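### 4.3 Do warning labels change what people do?

Most of the case for small safety labels rests on recall studies. A person is shown a product, the product is taken away, and the person is asked what the label said. Scores on such tests are often high, and they are then cited as if they showed that labels prevent injuries. We don't think they show this. Remembering a triangle a few minutes after being told to look closely at an object is a long way from noticing it on a busy afternoon, and further still from moving one's hand.

Our own survey gives little comfort on this point. Of the 600 questionnaires sent out in March, 343 came back complete. Respondents at the Tulimach site claimed to read labels "always" or "nearly always" far more often than those at Wattimena, yet the two sites use the same label stock and the same induction booklet. The simplest reading is that the Tulimach staff had sat through a label refresher shortly before and knew which answer was wanted. Mészáros (in a comment on an earlier draft) prefers to treat the gap as a real effect of training. We can't rule that out with these data, but we would want to see it in behavior before believing it.

Size and contrast are the variables most often blamed when labels fail. The Grodetano guidelines, which both sites follow, set a minimum height for the symbol and say almost nothing about where it should go. A label can meet the rule in full and still compete with brighter or larger features close by. Figure 7 shows a case of this sort. 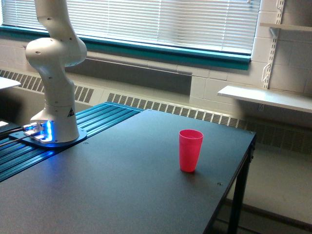 **Figure 7.** Small black-and-white triangular warning sticker on the front of a white base housing, with a bright blue light ring below it.

How much such competition matters is hard to say. Eker's argument that light near a label "captures" attention comes from screen tasks with 12 participants, all seated and all facing the display. The effect was large for the first few trials and had mostly gone by the end of the session. People who work next to the same equipment every day have had far more than a few trials. It may be that both the light and the label fade into the background for them, in which case moving one away from the other would change very little.

A second weakness in this literature is the lack of a proper comparison. Studies that add labels tend to add other things too: a talk from a supervisor, a new floor marking, a visit from the research team. When accident reports then fall, the label gets the credit. In only one of the studies we reviewed were labels changed alone, and there the reports covered 200 working days, too short a period for events this rare.

We therefore make no recommendation on label size or color in this paper. The cost of a clearer label is low, and we see no harm in using one. What we object to is the habit of recording a label as a control measure and lowering the risk score to match. Section 5 returns to this practice and to the scoring sheets used at both sites.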